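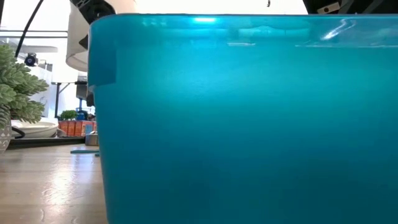 Sukon Supplies Room: Progress Report to the Holtuvus Fund

Prepared by Hertta Hakala, with notes from Natália Gouveia and Ritva Lahtinen

The grant covers the sorting and reissue of small office and packing supplies that come to us from offices that are closing or moving. The last report ended with the room painted and the shelving up. This one covers the period up to the end of March.

Storage

The mixed cardboard boxes we started with are gone. They sagged when stacked, and the writing on the sides rarely matched what was inside. We now use plastic bins for incoming goods. The teal ones take anything small and loose, such as rubber bands, clips and string. The plastic lets some light through, which helps when a bin is on a high shelf and someone wants to know if it is nearly full. It is also easy to wipe out, and with rubber bands that matters, as old ones leave a sticky residue.

Large bins have one drawback. Small items end up in the bottom and people have to reach a long way in to get them. Ritva has asked for shallow trays for the things that are taken out most often. We bought the first of these from Jääskeläinen in February and will order more if they hold up.

The wooden worktable

Sorting is done on a wooden tabletop near the shelves. We considered covering it with a plastic mat and decided against it. Dark bands show up well against the pale wood, and so do most of the colored ones. Under strong light the varnish does shine, and on bright mornings the people on the first shift have complained of glare. Kavitha Gounder is looking into a blind for the window side of the room. The cost should fit within the existing furnishing budget.

Rubber bands

Most of the sorting time this period went on rubber bands. A single delivery from the Carnilico office clearance had them mixed in with pens, tape ends and paper scraps, and the bands had to come out first. We spread a small amount on the table at a time and separate them by width before looking at color. Thick, flat bands go with the packing supplies. Thin ones go to the desk supplies. Color is only used for the thin bands, and only when a school has asked for it.

We tried sorting by length as well and gave it up after 2 weeks. Bands from the same packet stretch differently with age, and two people measuring the same band would put it in different trays. Width is quicker to judge and it is what the people who collect supplies ask about.

Finished bands are weighed and bagged in lots of 300 grams. The earlier paper envelopes tore at the corners, so the lots now go into small zip bags with the width and the month written on the front. Helmi Niskanen keeps the list of what has gone out and to whom. 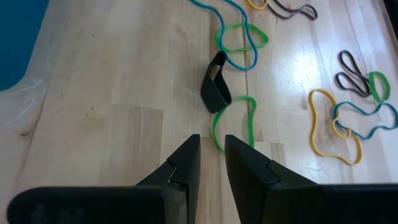
What is done with bands that are too old to reuse?

Each band is given a short stretch and a look. If it is cracked, stiff or sticky it goes into the waste box under the table. We have not found a recycler that accepts small amounts of rubber, and for now this waste is collected with the general refuse.

Hours and staffing

The room is open in the mornings, with 4 people on the regular rota. Two of them joined this period. New people start with clips and binders and move on to bands once they know where things are kept. Natália has written a one-page guide that hangs by the shelves. It needs revising already, as the tray labels were changed after it was printed.

Afternoon opening was in the original plan and has not begun. We had hoped to start in February, but the building's heating is turned down after lunch and the room was too cold to sit in. We expect to try again in the spring.

Spending

Spending is within the approved amount. The bins cost less than estimated and the labels cost more, mainly due to a first batch that would not stick to the plastic. We ask for permission to move the unspent part of the bin money to the line for shallow trays. No other changes are requested.

Problems and open points

The shelf nearest the door is still used by other tenants for parcels. Kavitha has raised this with the building office and is waiting for a reply. Until it is settled, some of the incoming bins have to stand on the floor, where they are in the way of the cart.

String and twine have not been sorted at all. They arrive in tangles, and we do not yet have a good way of storing them. Ritva suggests winding them onto card and has made a few samples for us to look at.

Next period

We plan to finish the Carnilico delivery, buy the remaining trays, fit the blind and reprint the guide. The next report will include the list of schools and clubs that have collected supplies, which Helmi is putting into one table.

Related items
Sukon Supplies Room: shelving and paint, first report
How to pack small supplies for drop-off
Collection times for schools and clubs
Holtuvus Fund: reporting guidelines for grant holders

This site uses cookies to remember your settings and to see which pages are read. By continuing to use the site you agree to this. Change cookie settings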